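Handout 4: Planning a budget for a household robot cell
Posted 23rd March by the course office, Grevbridge
Shares 26 | Comments 4

Most first budgets for a laundry task list the robot and stop there. In the Clitumell exercise you will price the whole room, including the floor it stands on and the appliance it has to reach.

Start with reach. A stacked washer-dryer puts one door low and the other high, so the robot has to work at both heights. Check the arm against the upper door before you ask for a quote, and allow for the depth of the drum. 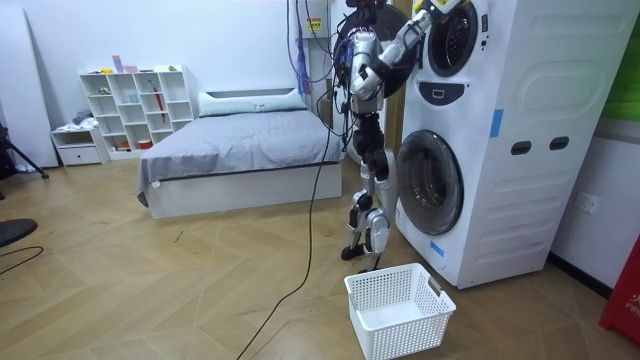 Next come power and cabling. If the robot runs tethered, you need an overhead route for the cables and enough slack for it to turn. Put this on its own line. In the Vater plan it was hidden under "sundries" and had to be approved a second time in July.

Appliances and furniture go under fixed items. A basket is cheap, but buy spares of the same model. Changing the basket partway through means repeating earlier trials. 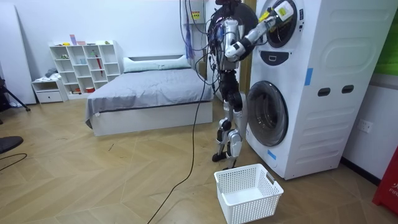

Staff time is usually the largest running cost. For the exercise, assume 30 hours of set-up and 32 hours of supervised running. Count resets as supervised time.

The Gezer template has a column for replacement parts. Fill it in for grippers and cables even if the supplier offers a warranty, as a warranty does not cover the days lost while you wait.

Hand in one sheet, with totals for purchase, installation and running costs shown separately. State which prices are quotes and which are your own estimates.

Comments (4)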